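Collecting the Dull Cases: A Conversation with Priya Kowalczyk

Jan 2, 2020

Priya Kowalczyk runs demonstration collection at Clindeck, where operators carry a gripper by hand through short tabletop tasks and the recordings are used to train a manipulation policy. The current set holds 1,337 accepted episodes. We spoke in the collection room between sessions.

Her first subject was rejection. "An episode is dropped if the fingers leave the view, if the tracking jumps, or if the operator hesitates over the object," she said. "Hesitation is the one people argue about. A pause in the recording becomes a pause in the policy."

Each operator records for 33 minutes and then rests. Kowalczyk arrived at that interval by comparing rejection rates early and late in a session. Tired operators approach from the same side every time, she said, and the loss of variety does more damage than the occasional fumble.

Asked how tasks are chosen, she described a list kept with Yao-tsung Liao, who trains the models. Liao requests whatever the last policy handled badly. In January that means nested objects, where the outline of one item gives little information about where the next begins.

"Cups are a good test of that," Kowalczyk said. "The rims repeat all the way up. A policy that has learned to look for a rim will find one at every height, and it has to commit to one of them."

The start position is varied by hand. Operators are told to begin with the fingers open and to change the distance and angle to the stack between takes. Liao had first asked for a fixed start pose, which made the recordings easier to align. The resulting policy was poor from any other pose, and the 340 episodes collected that way were set aside. 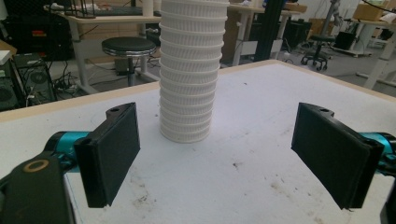

Open fingers on either side of a stack of nested cups at the Clindeck collection table.

The room is left as it is. Kowalczyk does not hang a backdrop or clear the furniture behind the table. "If the background never changes, the model can use it as a landmark," she said. "We would sooner it had chairs and cables to ignore."

Labeling is light. Each episode gets a task name, an operator code and a pass or fail mark from a second reviewer, usually Maëlle Hawthorne. Disagreements go back to the operator, who may re-record but may not edit.

The next request from Liao is for seven new object types, with lids first.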